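Cable loops catching on a two-arm build
Posted in Home Builds, 10 Nov 2018

Daniyal Paracha
I'm putting together a two-arm rig at our shared workshop and having a great time with it! Both arms bolt to one aluminium rail, and I'm practising on soft toys — they're brilliant, far harder than wooden blocks. My trouble is the cable. The conduit loop by the wrist snags whenever I fold an arm right back. Do I shorten it or move the ties?
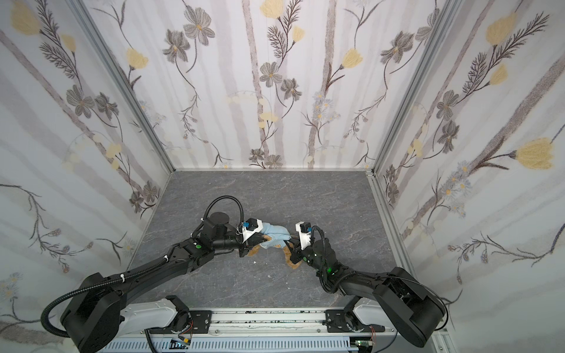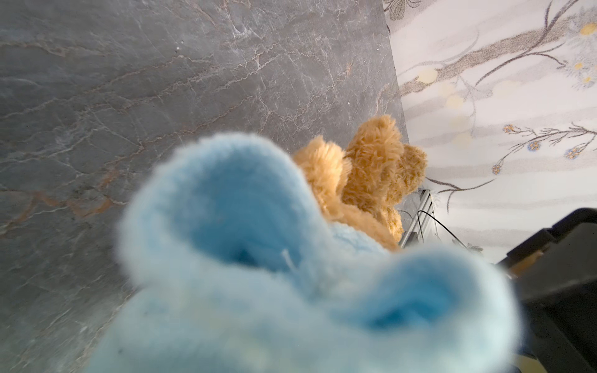
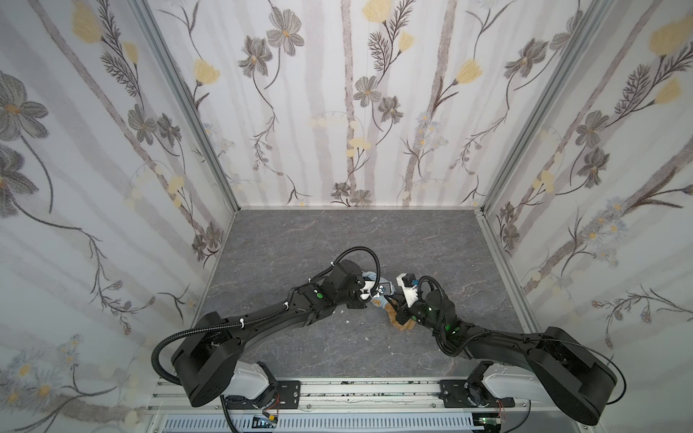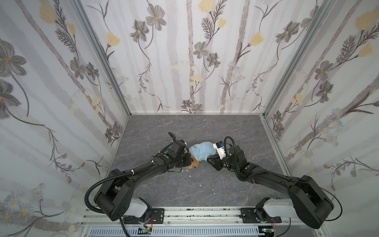
Arms and soft toys on the marble-patterned floor

Remo Cattaneo
Lovely project! Don't shorten anything yet. Cut the ties nearest the elbow, fold the arm as far as it will go by hand with the power off, then tie it again in that position. I left 50 mm spare on my Uvik and it's been happy since September. Leave the new ties a bit slack so the conduit can slide — mine were far too tight at first and I went through 3 cables.

İlker Dağdelen
Spiral wrap. Cheap, bendy, job done.

Settimio Sala
Remo's way works, but do both arms, as mine needed different lengths. Run it slowly for 20 minutes afterwards and watch the wrist end. Love the wallpaper by the way!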